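# Getting a simulated arm to pick up a cable (the way our club does it)

I've now walked enough new club members through this that I'm writing it all down, mostly so I can stop drawing the same diagram on the whiteboard every Tuesday. If you've just joined the Hornville robotics club and somebody has handed you the cable task, start with this page. You don't need any background besides a bit of Python and some patience with a slow laptop.

The task sounds easy. There's a table, a rack, and a cable lying behind the rack, and you have to get the gripper down to the cable, close on it and lift. We do the whole thing in simulation first, because the real arm at school is shared with two classes and you get maybe half an hour with it if you're lucky.

## What you need before you start

- The club repo, with the Stasance folder checked out (that's our name for the season project, don't ask)
- The simulator installed and opening the empty table without errors
- A notebook. Paper. I mean it, you will lose track of which offset you tried

Open the empty table first and just orbit around it for a while! Everyone skips this and then can't tell which way is forward. Our scene has the arm's base mount on the far side of the table, near the back wall, so the arm is working toward you. If you're used to sitting behind a robot, left and right are going to feel swapped for the first evening.

## Step 1: Put the rack in and leave it alone

Load the rack file and check that both feet sit flat on the table. If it's floating or sunk into the wood, the physics will kick it across the room the moment you press play (very funny the first time). Fix the height, save, and then lock it. Don't nudge the rack later to make your pick easier. I did that in my first season and spent a week wondering why my code only worked on my machine.

The rack sits on a diagonal, and that's on purpose. When it was square to the table, people hard-coded everything and learned nothing.

## Step 2: Add the cable

Our cable is a chain of short pieces joined together. More pieces means it bends more smoothly, and it also means your laptop fan starts to sound like a leaf blower. I use 100 pieces for a final run and 10 while I'm still messing around with positions. It looks like a string of sausages at 10, but it's fast.

Let it settle before you do anything. Press play, get a drink of water, come back. If the cable is still jittering, turn the stiffness down a little and try again. Save the settled version as its own file so you don't have to wait every time.

## Step 3: Get above the cable without hitting anything

Now the fun part. Pick a point near one end of the cable and send the gripper to a spot straight above it, higher than you think you need. Check it from the side and from the top. From the front the rack hides a lot, and a gripper that looks perfectly lined up can be a hand's width too far back.

Once you like the position, write it down (notebook!) and only then start going down. I lower in small moves and stop after each one. The things that will bite you are:

1. The fingers clipping the top rail on the way down
2. The elbow swinging wide when the solver picks a different pose
3. The fingers pushing into the tabletop

For the elbow, give the solver your last joint angles as a starting guess. That one change cured most of my problems. For the rail, come in from behind it and keep the wrist vertical as long as you can.

## Step 4: Line up the fingers

Slow way down. Between the hover point and the grip point I use 7 separate waypoints, which the Chuensuk team thinks is ridiculous, but they also knocked their rack over at the November meet, so I'm keeping my seven.

What you're aiming for is the fingertips low, just behind the top rail, with the end of the cable right beside them and the rest of it running off to the side.
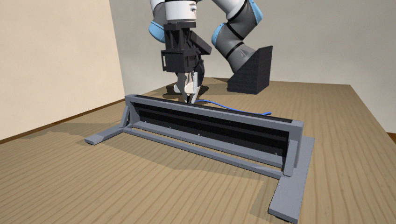
Before you close the gripper, look at the contact readout. If it's already showing a touch on the rack, back up one waypoint and shift away from the rail by a tiny amount. Closing while you're leaning on something is how you end up with a cable shot into orbit - the simulator really hates being squeezed from two sides.

## Step 5: Close, wait, lift

Close the fingers slowly, then wait a moment before lifting. New people always forget the wait. The grip needs time to settle or the cable slides right out. Then lift straight up until you're well clear of the rail, and only after that move sideways.

When you've got one good lift, run it 100 times with the cable start position shuffled a bit (the Vitetance script does this for you, it's in the tools folder). Leave it going over dinner. Look at the failures first and sort them by which waypoint they died at. Mine nearly all die at the last two.

Push your waypoint file to your own branch when you're done, and please put your name in the file name this time.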